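Osanard Opens Its Spare-Room Quilt Exchange to Everyone

September 20, 2018

Hosten – Hi, I'm Toivo Räsänen, and I run Osanard, the little fabric and bedding shop on Grania Street. I've never written a press release before, so bear with me! The news is that our Quilt Exchange, which we tried out with a small group of regulars in April, opens to anyone who wants to join on the first Saturday of next month.

The idea came out of my own linen closet. I had quilts stacked up to the top shelf, most of them perfectly good, and I was tired of looking at the same two on the guest bed. A customer told me she had the same problem, and then her sister did too, and before long we were swapping across the counter. You bring in a quilt you've stopped using, we check the seams and the binding, and you go home with somebody else's. If you want yours back after the winter, put a green tag on it and we'll treat it as a loan.

Joining costs $10 for the season, and that covers the washing (we do it all in the back with unscented soap, so please don't wash yours twice on our account). Members can swap up to 9 times before the season closes. Since the trial began we've logged 400 swaps, a lot more than our one shelf was built for, so we've taken over the old stockroom next door and put in proper racks.
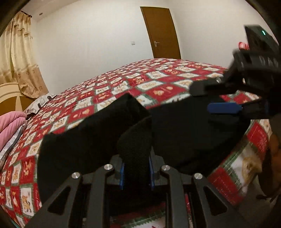

Holiday quilts get their own rack this year, and I'm a bit too excited about it. People tend to keep them folded away for eleven months, then decide in December that they'd like something different, and by then the stores have been picked over. So we're starting early. If you have a patchwork in red and white with teddy bears in the squares, the kind that covers the whole bed and hangs down over the side, that's exactly what families with small kids keep asking me for. Plain winter patterns are welcome too, and so are the loud ones. I have a soft spot for the loud ones.

A few practical things. We take twin size and up, cotton or a cotton blend, and small repairs are fine as long as the stitching holds. Please leave electric blankets and feather comforters at home, we're not set up to clean them. Baby quilts go through a separate swap that my friend Ho looks after, and you can leave those at the front counter with your phone number.

We're also starting a mending table on Saturday mornings. Bring whatever's coming apart and we'll lend you the needles and thread. Coffee is free, but it stays on the other side of the room from the quilts!

The stockroom entrance is around the corner from the shop, next to the bike rack, and there's a ramp. Doors open at 9. To sign up ahead of time, stop in at Osanard during shop hours and ask for the exchange book. Reporters are welcome to come by any afternoon, just ask for me at the counter.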